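Storkden publishes two-year results from worktop durability programme

Resin-bonded surfaces held their finish longest in shared kitchens; joints and sink cut-outs remain the main point of failure

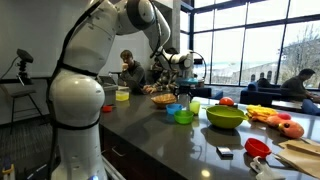
3/10/24 — Storkden, the independent surface testing house, has published the results of a two-year programme on the durability of kitchen worktops in rented and shared housing. The programme examined 2,709 worktop sections fitted in occupied homes, and a further 823 sections aged under controlled conditions at the company's test rooms in Piltska.

The report is intended for housing providers, specifiers and fitters. It covers stain resistance, scratch resistance, swelling at exposed edges, joint movement and the condition of sealant at sinks and hobs. It does not cover food safety, which falls under separate test methods, and it does not rank products by maker.

Main findings

Of the 2,709 sections fitted in homes, 2,244 were still within the acceptance limits at the final inspection. The other 465 were recorded as outside limits on at least one measure. Most of these had been within limits at the midpoint inspection and moved outside them during the second year.

Failure was concentrated at joints and cut-outs. Open areas of worktop, away from any edge, seldom went outside limits unless they had been used directly as a chopping surface. Where water had entered at a mitred joint, swelling was usually found first on the underside, and the top face could remain flat for several months afterwards. Inspectors working only from the top face would have passed a large share of these sections.

Sealant condition was the strongest single guide to later swelling. Sections with a full, unbroken bead at the first inspection performed well regardless of core material. Sections with gaps at the back corners of the sink performed poorly, again regardless of core material. The report therefore recommends that sealant is inspected at handover and again within the first year of use, and that the inspection is recorded by position instead of as a single pass or fail for the whole kitchen.

Resin-bonded surfaces showed the least change in gloss. Pressed-core worktops with a decorative face showed more change in gloss but fewer chipped edges. Solid timber gave the widest spread of results. Timber sections oiled on a fixed schedule were close to the resin-bonded group on stain resistance; those oiled only at fitting were the weakest group in the programme on that measure.

Heat marks were less common than expected. They were found mainly within a hand's width of the hob, and were more frequent on dark matt finishes, where slight changes in sheen are easier to see. The report treats visible marks and surface damage as two separate measures, as many heat marks had no effect on the strength or water resistance of the face.

Test methods

Home sections were inspected at fitting, at the midpoint and at the end of the programme. Each inspection followed the same order: top face, front edge, joints, cut-outs, sealant, underside. Gloss was read at fixed points marked on a card template. Edge thickness was measured with a caliper at the joint and at a reference point away from it, and swelling is reported as the difference between the two readings. This removes most of the error caused by variation in the original board thickness.

Sections in the Piltska test rooms were put through repeated cycles of wetting, drying and heating. Stains were applied using tea, coffee, red wine, beetroot juice, turmeric paste and cooking oil, left for set periods, and cleaned with water, then with a mild detergent, then with a cream cleaner. The surface was assessed after each stage. Turmeric was the most persistent stain on pale finishes. Beetroot juice was removed with water alone in most cases if cleaned within the hour.

Scratch resistance was tested with weighted points of increasing load. The report gives the load at which a mark could first be seen under angled light and the load at which it could first be felt with a fingernail. Storkden has included both values because complaints from residents tend to follow the first, while water entry tends to follow the second.

Agreement between the test rooms and occupied homes was good for staining and swelling. It was less good for scratching. Worktops in use were marked mostly by grit trapped under small appliances — kettles and toasters in particular — and this pattern is not well reproduced by a single moving point. A revised method using a loaded pad is under development.

Comment

Samran Sangkhawat, head of surface testing at Storkden, said: "The choice of face material gets most of the attention when a kitchen is specified. Our readings put more weight on the joint and on the sealant. A modest board with a well-made joint will usually outlast an expensive one with a poor joint, and the cost of getting the joint right is small.

"We would also ask inspectors to look underneath. It takes a torch and a couple of minutes per kitchen. Swelling found on the underside can often be dried out and resealed. Once it shows on the top face, the section normally has to be replaced."

Guidance for specifiers and fitters

The report contains a short section of working guidance. The main points are as follows.

Cut-outs for sinks and hobs should be sealed on the raw edge before the unit is lowered into place. Two coats are advised, with the first left to cure fully. Sealing applied after the unit is in place does not reach the lower third of the cut edge.

Joints should be kept clear of the sink wherever the layout allows. Where a joint must fall next to the sink, it should be on the side away from the drainer.

Dishwashers should be fitted with a vapour barrier on the underside of the worktop. Sections without one showed swelling along the front edge directly above the door, in a band matching the width of the machine.

Upstands should be bedded in sealant along their full length. Spot bedding was found to hold the upstand firmly enough but left channels behind it through which water reached the back edge.

Timber worktops should be supplied with a written oiling schedule, and the person responsible for following it should be named in the handover papers. In shared housing, Storkden advises against timber unless the landlord takes on this work.

Replacement sections should be left in the room for at least a day before cutting. Boards taken straight from a cold store and fitted in a heated kitchen showed more joint movement over the first winter.

Limits of the programme

All homes in the programme were heated, and most had mechanical extraction above the hob. The results should be applied with care to unheated buildings such as seasonal lets. Stone and sintered surfaces were present in numbers too small to report separately and have been left out of the tables. Damage caused by building work in the same room was recorded but excluded from the totals.

Residents were not asked to change how they used their kitchens, and no cleaning products were supplied. Cleaning habits were recorded by questionnaire at each inspection. Replies were incomplete in the second year, so the report draws no firm conclusion on the effect of different cleaners.

Partners and availability

Home inspections were carried out with Intarasuk, which manages furnished and shared housing, and with the fitting contractor Teseo, which installed the majority of the sections and supplied the joint records. Neither company had a part in setting the acceptance limits.

The full report, with data tables and the inspection order sheet, is available free of charge from Storkden on request. A printed copy can be supplied at cost. The inspection order sheet may be copied and used without permission provided that the wording is left unchanged.

A supplement on sealant types will follow in December. It will compare silicone, hybrid polymer and acrylic sealants on the same sections, including beads that were cut out and replaced during the programme.

About Storkden

Storkden tests worktops, flooring, wall panels and other interior surfaces for housing providers, manufacturers and insurers. Its services include laboratory ageing, on-site inspection and the preparation of technical reports in cases of dispute.

Requests for the report, and for interviews with Samran Sangkhawat, should be made to the Storkden press office.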